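Pacheco Robot Club – your questions answered
Last updated Thursday, May 28, 2026

I get a lot of the same emails, so I've put my answers in one place. I'm Graça Rebelo, I run the club on weekday evenings with Sena Zakaria, and between us we'll try to get back to anything that isn't covered on this page. It may take us a few days in exam season!

Who can join?

Anyone at the college, on any course. We've got engineers, obviously, but also a couple of people from textiles, one from catering and a very keen historian. If you've already left the college but would like to come back, drop me a line first so I can sort out a visitor pass.

Do I need to know how to code?

No. You'll want to learn a bit once you're here, and we'll help with that. Most people start by changing numbers in somebody else's program and seeing what the arm does differently. I started that way myself and I still do it more than I should. If you can use a spreadsheet you'll be fine for the first few weeks.

What does it cost?

£5 a term, paid at the first session you come to. Please don't pay before you've tried it – come along once for nothing and see if you like us.

What should I bring?

A laptop if you have one. It doesn't need to be fancy, but the simulator does get grumpy on very old machines, so if yours sounds like a hairdryer when you open a web page, ask Sena for one of the club ones. Bring the charger too. Headphones are handy for the tutorial videos, and there's a kettle, so bring a mug if you're fussy about mugs.

Why do we do so much in the simulator?

Mostly so that everyone gets a go. With a simulated arm you can all be working at once, and if yours swings straight through the table you press reset and have another try. I love that part of it, to be honest. People get braver very quickly when there's nothing to break, and they try odd ideas that they'd never dare try with expensive kit.

You do have to be careful, though. A grip that behaves nicely on screen might be hopeless with a real cup. Friction is the big one, and weight, and the way real things are never quite where you think you left them. We talk about this a lot in the second half of the year.

What's Ellow?

Ellow is our name for this year's project. Everyone gets the same task: a round table, two cups and one arm, and your program has to pick up the cup it's been told to pick up and leave the other one alone. It sounds easy. It took me most of November to get mine to do it twice in a row, and I'd set the task!

You can go about it however you like. Some people write out every move by hand, some record themselves steering the arm and train a little model on the recordings. Both are allowed, and you can swap halfway through if you've gone off your first idea.

How many practice runs do I need if I'm training a model?

More than you want to do, I'm afraid. Sena's team recorded 391 and were still getting wobbly results when the cup was near the far side of the table. After that they stopped adding more of the same and started moving the cups about between recordings, and that helped far more. So mix up your starting positions from day one. Please also throw away the bad runs as you go – it's miserable sorting them out afterwards.

The shared drive keeps the newest 2,000 runs for the whole club, and older ones get cleared out. If you're fond of something, copy it to your own laptop.

My gripper keeps missing the cup. What am I doing wrong?

Nearly always it's the height. People get the arm lined up beautifully from one view and forget to look from another, so the fingers close on thin air or bash the rim on the way down. Come in straight from above, slow down for the last bit, and check from a second angle before you close. Decide early on, too, whether you're going round the outside of the cup or putting one finger inside and pinching the wall. They need quite different starting positions, and a program that dithers between the two will do neither.

If you're really stuck, save a couple of stills and bring them along. It's so much easier to help when I can see where the fingers are.
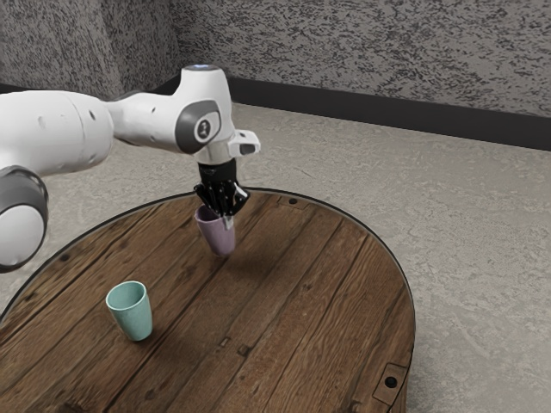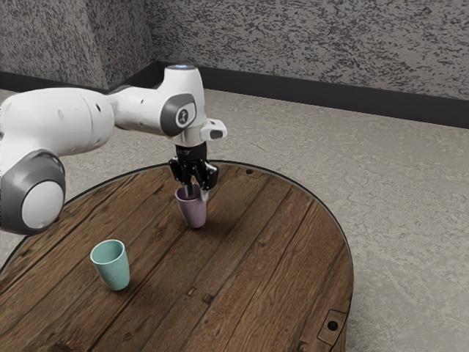
Ellow, with the arm at the purple-ish cup and the teal one left on its own nearer the front.

Is there a competition?

Yes, a small friendly one against Dralano and Ornel, the clubs at the next two colleges along. We each bring our Ellow programs and run them on the same laptop, with the cups put in places none of us have seen beforehand. Teams are up to four people. You don't have to enter, and plenty of members would sooner come and cheer (and eat the biscuits).

Can I bring a friend?

Please do! Just let one of us know by lunchtime so we can put their name on the door list.

I've missed a few weeks. Can I still come back?

Of course. Everything we cover goes in the notes folder, and whoever's on your table will catch you up. Email me if you can't get into the folder and I'll send you a fresh link.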